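6 min read

September — by the Uvus reading group

3. What people leave on the table

I should say at the start of this section that I never set out to study litter. The plan for the Zondholm work was to look at how people share a long table when they don't know each other: where they sit, how much room they take, whether they say hello. But I kept ending up with pages of notes on cups and wrappers, and by the second week I'd given in and made a separate notebook for them (a green one, which I then left on a bus and had to start again from memory, so treat the first few entries with some kindness).

The canteen at Zondholm gave me 61 sittings I could use. By a sitting I mean one person, from the moment they put something down to the moment they walk off. I threw out anybody who moved seats halfway, and anybody who came over to ask me what I was writing, which happened more than I'd like.

The older work on this, mostly the Rennie survey, treats rubbish as a yes or no question. Either you clear up or you don't. I can see why you'd do it that way, it makes the sums easy, but it doesn't match what I saw at all. People have a whole middle ground. They push the cup away a bit. They squash the wrapper and park it at arm's length, and from then on they seem to behave as if it belongs to the table and they've got nothing to do with it.

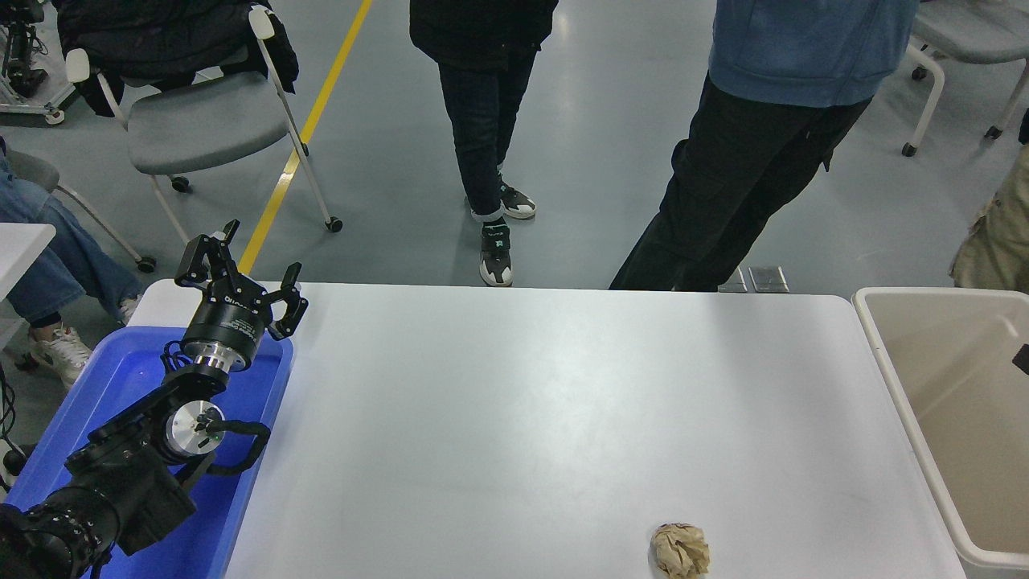
I started calling this stage "parking", and the name stuck. A parked thing is still within reach but its owner has stopped touching it. In my notes the parked wrapper nearly always came before the parked cup, I think for the boring reason that you finish your bun before your tea. Once a wrapper was parked, though, people got oddly shy of it. They'd lean round it to get at the sugar! One woman moved her bag, her coat and her phone to the next chair and left the wrapper exactly where it was.

Cups are different, and I went back and forth on how to count them. An empty cup gets picked up again and again. People look into it, turn it, tip it back for a last drop that can't possibly be there. So I decided a cup only counted as parked after three minutes without a hand on it — a rule I made up on the spot, and I'd happily swap it for a better one. The Flinder checklist uses the last sip, but I defy anyone to spot a last sip from two seats away. 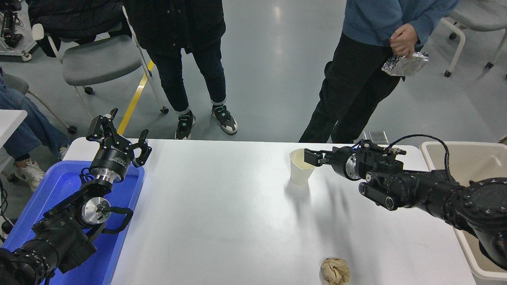 With that rule in place, nine of the sittings ended with a parked item left behind for good. I expected more, to be fair to the people of Zondholm. Six of the nine were in the hour after lunch, when the canteen is busy and there's usually somebody waiting for your seat, and my hunch is that being watched by a person with a full tray makes you get up in a hurry and forget what's in front of you. It could equally be plain tiredness. I can't separate the two with numbers this small and I'm not going to pretend I can.

What I can say a bit more firmly is that things left behind weren't usually left at the edge. I'd assumed they would be, tucked out of the way. But the leavers in my notes had mostly pushed things inwards, towards the shared middle, and then gone. The people who parked things close to themselves tended to take them along when they left, sometimes in a pocket, which made me wince when it was a teabag.

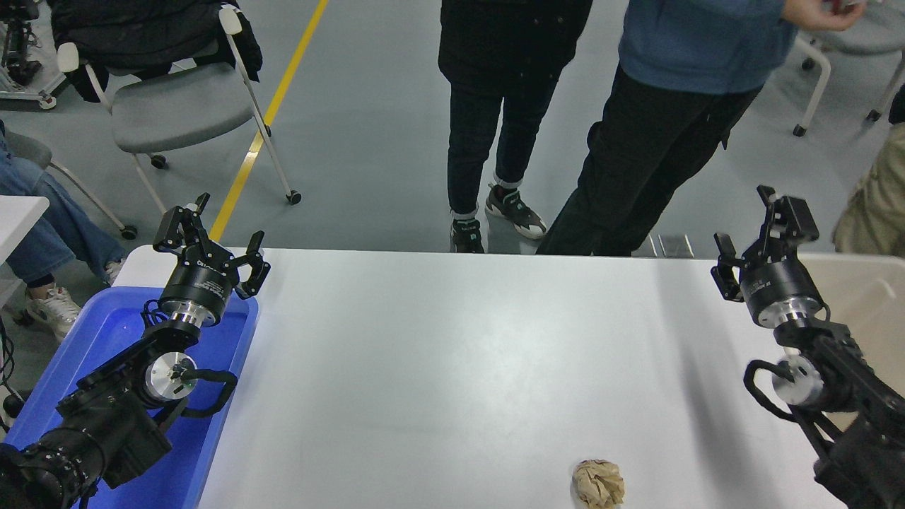
Figure 3. Crumpled brown paper on a white table, with a blue tray to the left.

Trays muddle all this, I'm afraid. If you've got a tray, your rubbish has a home from the start and you never really need to park it, so I've kept the tray sittings apart in the next section. Uvus, where I ran the short follow-up, has no trays whatsoever, and the tables there are round, so "middle" means something else again.

We use cookies to remember your reading preferences. Accept / Manage settings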